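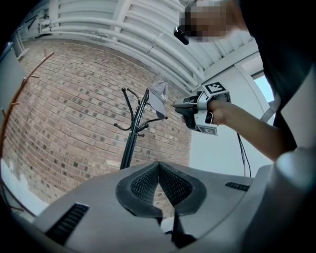

Red-brown brick, my favorite color in the world.

OK, brick thread! I've been reading about old brick walls all through March and I have to tell somebody.

1/ The pattern of a brick wall is called its bond. The long face of a brick is a stretcher and the short end is a header. Once you know those two words you can't walk down a street normally again!

2/ Flemish bond goes stretcher, header, stretcher, header in every row. English bond does a whole row of one, then a whole row of the other. I walked 14 blocks in Rivera looking for English bond and found it on the back of a bakery. I may have yelled.

3/ Old walls often have soft lime mortar, so please don't patch them with hard modern cement! Moisture gets trapped and the brick faces can flake right off. Maribeth Navarro taught me this while scraping out a joint with a tool older than me.
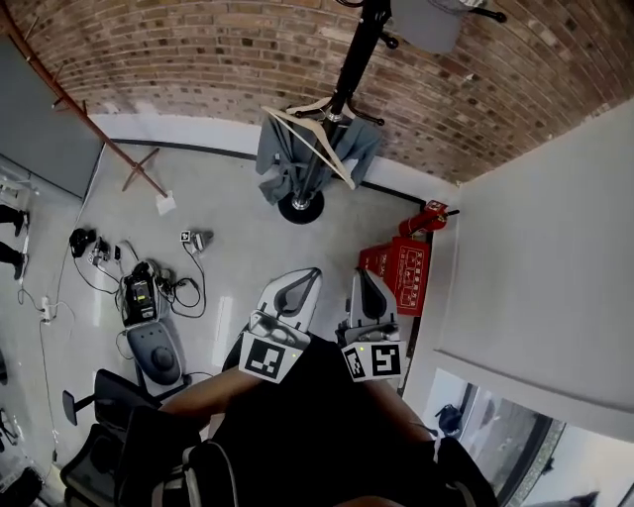 Coat rack, brick, pale gray tile. Good combo.

4/ Frogs! A frog is the dent pressed into the top of a brick. Makers stamped their names in there, so the best part is buried in mortar. Jacinto Medrano has 82 stamped bricks in his garage (his poor car lives outside).

5/ Next up: chimneys. Send me your weird ones, the twisty kind especially!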